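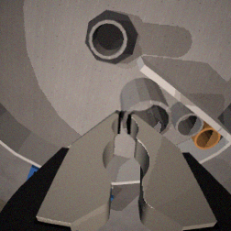 Gray on gray, two rounded notches facing each other.

1/ Finished repainting the back bedroom this week. I kept notes on the grays because I couldn't find a plain write-up before I started. Posting them in case you're stuck at the swatch stage.

2/ The room faces north and gets direct sun for maybe an hour in early summer. Every gray I tried went blue in there. The one that looked like warm stone in the store looked like a filing cabinet by 4 p.m.

3/ I ended up with three sample pots. Inura was too purple. Punda was fine in the morning and green under the lamp. Brøndum was the one I used – a mid gray with a little brown in it.

4/ Don't paint samples straight on the wall if the old color is strong. Mine was mustard and it threw everything off. I used sheets of poster board, two coats each, and moved them around the room for a few days.

5/ Nusrat Gamage told me to check the sample against the floor and the door, and to leave the ceiling for last. Good advice. The gray I liked best against the ceiling looked terrible next to the oak.

6/ Prep took longer than painting. Filled the old shelf holes, sanded, wiped down, one coat of primer. The mustard still showed in the corners so I did a second coat there.

7/ Sheen: I used matte on the walls and satin on the trim, same color. The satin reads a shade lighter. If you want them to match exactly, use one finish for both.

8/ Room is 24 square meters of wall once you take out the window and door. One large can did two coats with a little left over for touch-ups. I wrote the batch number on the lid.

9/ Roller was a Stemach, short nap. It shed a bit on the first pass – wrap it in masking tape and peel it off before you start. Wish I'd done that with the first wall.

10/ A few people asked about bulbs. I swapped the cool white ones for warm white and the walls changed more than they did between any two samples. Change your bulbs first, then pick the paint.

11/ Hashini Wijesinghe asked if I'd do the hallway the same color. No, it has no window at all. Probably an off-white. Starting on that in October.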